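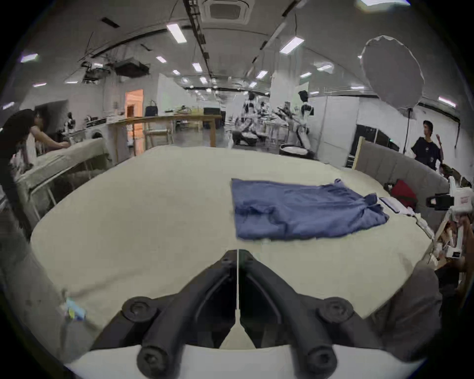
Odesel student project, Jorkamcombe
Second progress report to the Adwood fund
Prepared by Valdir Fontes, student lead
21 August 2024

Status

The project is on plan for recording and behind plan for training. Spending is within the agreed budget. We ask for one change to the work plan, set out under Changes requested.

Work covered by this report

The grant supports a student team working on the handling of clothes by robot. Team members record themselves spreading, straightening and folding garments with a pair of hand-held grippers, and the recordings are used to train a policy that will later be run on a robot arm. The first report, sent in February, covered the purchase of the grippers, the safety training and the trial recordings. Since then the team has moved to regular sessions in the shared lab.

Recording

The set now holds nearly 600 usable recordings. A recording is called usable when both gripper tracks are complete, the views are in step with each other, and the garment ends in the state named on the task sheet. Recordings that fail on the last point are kept in a separate folder with a note of the fault. They are not counted in the figure given here.

Work is split between padded beds and a cloth-covered table. The padded surface was added after the February trials, in which every garment had been handled on a hard top. On padding the jaws can press down a little and get under a hem. On a hard top the same movement pushes the fabric away, and the operator has to pinch a raised fold instead. We want both kinds of grasp in the set, and the task sheets now state which surface is to be used.

Each session follows the same order:

Check charge and free space on both grippers.
Record the calibration movement.
Lay out the garment in the start state given on the sheet.
Record the task, then pause with the jaws open before stopping.
Reset the garment and repeat.
Copy the files and fill in the session log before leaving the lab.

The pause with open jaws was brought in part of the way through the period. Earlier recordings often stop while the fabric is still being let go, and the trained policy copied this by holding on at the end of a fold. The older files have been trimmed where this was possible. The rest are marked in the index so that they can be left out of a training run.

Tasks

The task list has three levels. The first is flattening a garment that has been laid down with creases. The second is straightening a bunched corner or sleeve without moving the rest of the garment very far. The third is a full fold to a rectangle.

Flattening is well covered. Straightening is covered for shirts and thinly covered for trousers. Full folds have taken longer than planned, mainly owing to the second fold, where the operator must hold one layer down while drawing the other across. With two grippers and no free hand this is slow. New operators tend to lift the whole garment and lay it down again, and the result is neat but of little use for learning the fold itself. The operator notes now ask for one gripper to stay closed on the near edge throughout the second fold.
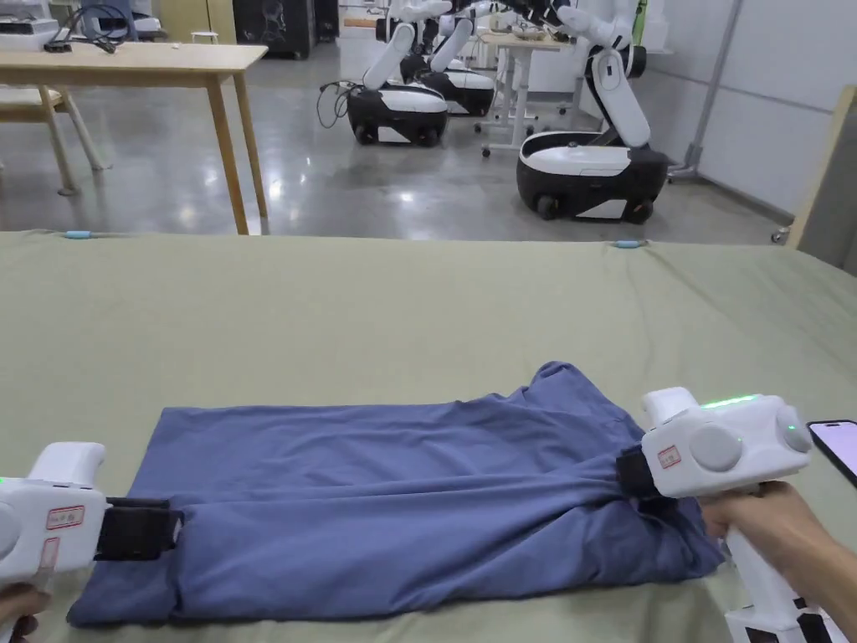

Reading time: 6 minutes

Table set-up

The table is covered with green cloth, clipped along the far edge. The clips were a late addition to the set-up list. In the trials, a pull across the table moved the cloth as well as the garment, and the tracking then showed a gripper moving against a background that was itself moving. The change has made the table recordings more even. It does not help where an operator pulls straight up, and the cloth still lifts at the near side in some files.

Colour needs care. A blue garment on green cloth separates well under the lab lighting. A dark green jumper that had been on the original garment list did not, and it has been taken off. White shirts are recorded on the green cloth only, as their edges are hard to pick out on the pale padded surface.

Operators have been reminded to keep the outer part of the work surface clear where they can. The wide view takes in much more than the garment, and small objects close to the work area have caused trouble in labelling. They do not spoil the gripper tracks.

Training

The first policy was trained on flattening alone. It was tested on a bench arm with a single garment type and completed the task in some trials, with most failures at the first grasp. The jaws closed above the fabric or on a single crease that slipped out under load. We put this down to an offset in the calibration and have since corrected it. The trials have not yet been repeated, so no result is claimed here.

The second policy, covering flattening and straightening together, was due in this period and has slipped. The cause was disk space on the shared training machine. A full copy of the set plus working files did not fit beside the work of other groups, and the run stopped twice before finishing. Dr Lý, who supervises the project, has agreed space for the team from the start of term. Until then we are training on a reduced set at lower image size to check that the code runs from end to end.

Student involvement

The project runs as an option within the robotics club and as credit work for students on the practical module. Club members may record after a supervised session. Module students also take on one piece of the processing chain and write it up. The pieces under way are track checking, the file index, and a small viewer that plays the gripper views side by side.

The viewer has been the most useful to date. Before it was in use, faults were found at the training stage. They are now mostly found at the end of the session, when the task can be recorded again. Its main gap is that it cannot yet show jaw opening against time, and this is next on the list.

Attendance fell in the exam period and recovered afterwards. Operators who missed several weeks needed a short refresher, particularly on jaw control. The first recordings of a returning operator are now logged as practice.

Spending

Spending on equipment is complete apart from replacement jaw tips, which wear at the inner edge. A pack of 10 tips was bought in this period and a further pack will be needed before the end of the grant. Garments and bed sheets were bought second-hand and came in under the amount set aside. Travel has not been used. A full statement will come from the finance office under separate cover.

Risks

Training space remains the main risk and is outside the team's control. If it is not in place at the start of term, the second policy will be late again and the robot trials will move with it.

Access to the lab is shared with groups working on mobile robots. Sessions have been moved at short notice when floor space was needed. So far this has cost time in setting up and has not led to a lost session.

The set leans towards a small number of frequent operators, whose way of folding may be over-represented. The session log now shows the share of recordings by operator, and the rota gives first choice of slots to those with fewer.

Changes requested

We ask to move the unused travel money to storage. The amount would cover external drives for a second copy of the set, which at present exists in one place with a partial copy on a student laptop. We also ask to replace towels with trousers in the work plan. Towels are easy to fold and add little to what the shirts already give, while the trouser recordings are short of what the second policy needs.

Next period

Record a further 100 trouser tasks, split evenly between padding and table.
Repeat the flattening trials with the corrected calibration.
Train the second policy on the full set once space is available.
Add jaw opening to the viewer.
Write up the session procedure so that it can be followed by a new group without help from the present team.

The index, the task sheets and the current operator notes are available to the fund on request. The recordings are held by the department and can be viewed in the lab by arrangement with Valdir Fontes or Dr Lý.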